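Le lit n'est pas une surface de rangement

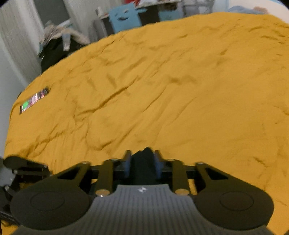

Un couvre-lit jaune moutarde, un téléphone posé dessus, des vêtements en pile près du rideau.

Le lit est la plus grande surface horizontale d'une chambre ordinaire. Il reçoit donc tout ce qui n'a pas encore de place : le linge à trier, le téléphone, le sac qu'on videra plus tard. Je soutiens que cet usage coûte plus de temps qu'il n'en fait gagner, et que les méthodes de rangement courantes l'encouragent.

La plupart recommandent de tout étaler sur le lit avant de trier. Ruth Mamani défend cette étape dans le guide qu'elle a rédigé pour Stallcombe : la vue d'ensemble faciliterait les décisions. L'argument vaut pour une valise. Il vaut moins pour une chambre entière, où le tri s'interrompt presque toujours avant la fin. Le soir, il faut dégager le lit. Les vêtements partent en pile sur le côté, et le travail est à reprendre.

Le textile aggrave les choses. Un couvre-lit plissé n'offre aucun plan stable : une pile de tricots y penche, un petit objet glisse dans un creux, un vêtement sombre se confond avec son ombre. Une teinte claire et unie corrige en partie ce dernier défaut - c'est le seul mérite que je reconnaisse au jaune moutarde dans ce contexte.

Ieuan Jarman propose de trier par lots, au bureau, une catégorie à la fois. Sa méthode suppose un bureau libre. Or le bureau sert lui aussi de dépôt : boîtes, flacons, papiers. Je commencerais par là. Une surface rigide dégagée, même étroite, suffit pour plier une pièce à la fois et la porter aussitôt à sa place.

Reste le téléphone. Posé sur le lit, écran allumé, il interrompt le tri plus sûrement que la fatigue. Je le laisse dans une autre pièce depuis septembre.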